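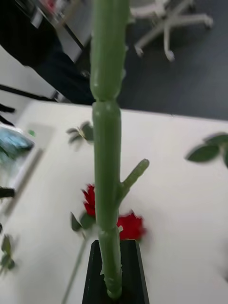

Robotic flower arranging

Robotic flower arranging is the use of a robot arm to pick up cut or artificial stems and place them in a vase or other holder. Usually listed with household chores, though florists' workrooms are the other main use. As of Jan 27, 2022, not solved. Partly working in test rooms.

Background

Early attempts used straight plastic rods in place of stems. The Jikine trials, run by Telma Iturra and Uwe Petersen, moved on to flowers with leaves left on, and success rates droped sharply. Of 177 attempts, 40 ended with the stem standing in the holder and nothing else knocked over.

Difficulties

Stems bend, roll and hook onto each other. Petals bruise under a grip that would be fine for a cup. A thick jointed stem is easier to hold than a thin stalk, but side branches catch on the rim. The arm itself often blocks the view of the opening – a wrist camera helps, until the stem fills most of the picture.

Deciding what goes where is a seperate problem. Most systems follow a set order. Choosing by color or height is still mostly done by a person.

Shop use

Grerkora, a cut-flower packer in Flandthorpe, tested 2 arms on single-stem vases in November. Lautaro Arancibia, who ran the test, reported 1,648 stems placed, all of one variety and all pre-trimmed. Mixed bouquets were not tried. Trimming, stripping leaves and tying stayed with staff.

See also

Robotic grasping; Table setting (robotics); Bråten gripper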